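Cables and small kit on shared tables: frequently asked questions

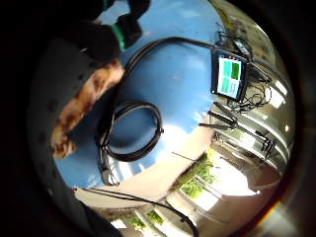 A coiled black cable on one of the blue tables, with a small display nearby.

These are the questions people ask most when they book a table in the Toledo room. If yours is missing, write to Ya-wen Hsueh through the bookings page.

Booking and using a table

How long can I have a table for?
A booking lasts until the end of the session. The morning session finishes at 13:00 and the evening one at 21:30. You can book both, but you need to clear the table in between so that it can be wiped down.

Can I leave my things set up overnight?
No. Anything left on a table after the evening session is put in a grey crate under the window and labelled with the table number. Crates are kept for 12 days.

Are there sockets at every table?
There is one double socket per table, on the wall side. Extension leads are in the Munditz cupboard (the tall one by the door, named after the firm that gave it to us). Please use one lead per table and don't plug one lead into another.

Can I bring my own extension lead?
Yes, if it has a current test sticker. Leads without a sticker have to stay in your bag.

Cables

How should I coil a cable?
Loosely, in the direction it already wants to go. Hold one end, make loops a bit wider than your hand and let the cable turn slightly between your fingers with each loop. A rough loop is fine. Don't wrap cables round your elbow or round the device they belong to, as this bends them sharply near the plug and that is where most of them fail.

What do I fasten them with?
Fabric ties, from the tub on top of the Munditz cupboard. Rubber bands go sticky in summer and we have stopped buying them. Cable ties that have to be cut off are fine for permanent runs behind the shelves and nowhere else.

My thin wires are in a tangle. Is there a quick way?
Unplug everything first, at both ends. Find one connector and work back from it, pushing the loops apart instead of pulling on the end. Lay each wire along the long side of the table as you free it. If two wires are the same colour, put a bit of masking tape on each before you go on to the next.

Can wires hang over the edge of the table?
During a session, a short drop to the socket is all right on the wall side. On the aisle side, no. People walk past with bags and coats, and a screen on the end of a caught wire comes down with it. Tape anything that has to cross the aisle.

How do I know which cable is ours and which is mine?
Ours have a white tag near one plug, with a number on it. The numbers start at 2000 and match the list inside the cupboard door. Mark your own before you come if you can. We can't settle arguments over untagged black cables.

Screens, stands and tools

Where do small displays go at the end?
Switch them off, take the cable out and put them face up in the padded drawer. Don't stack them. If a display has come with its own cover, put the cover on first.

Can I lay a display flat while I work?
Yes, but keep it well back from the edge and leave some slack in the cable. A tilted screen is easier to read, and there are foam wedges in the second drawer for this.

What about tripods?
Fold the legs in and tighten the collars before you put one away. They go in the Prultitz rack, feet down. If you need to lay one on its side for a few minutes, check that the legs are not sticking out where someone will trip over them.

Where do pens, styluses and other thin tools go?
In the tray with the ridged bottom. They roll, and we find a good number of them under the radiator every February when it is moved for cleaning.

Can I wear gloves at the table?
Yes. Please take them off to push in very small connectors if you find you can't feel whether they are straight. Bent pins are the most common repair we do.

Cleaning and damage

What can I use on the blue tables?
A damp cloth and a drop of washing-up liquid. No solvent, and no scouring pads. Tape should come off the same day; after that it leaves a line of glue which takes a long time to shift.

Something has broken. What do I do?
Put it in the repairs box with a note saying what happened and which table you were at. There is no charge for ordinary wear. If a display has been dropped, say so, even if it still lights up.

How much is a replacement cable?
Most are free. The long screened ones come from Draltard and cost £13 each, which we ask you to pay if one is lost.

Where is the full list of kit?
Inside the cupboard door, and at the back of the booking folder. It has 59 lines at present. Items in pencil are out on loan.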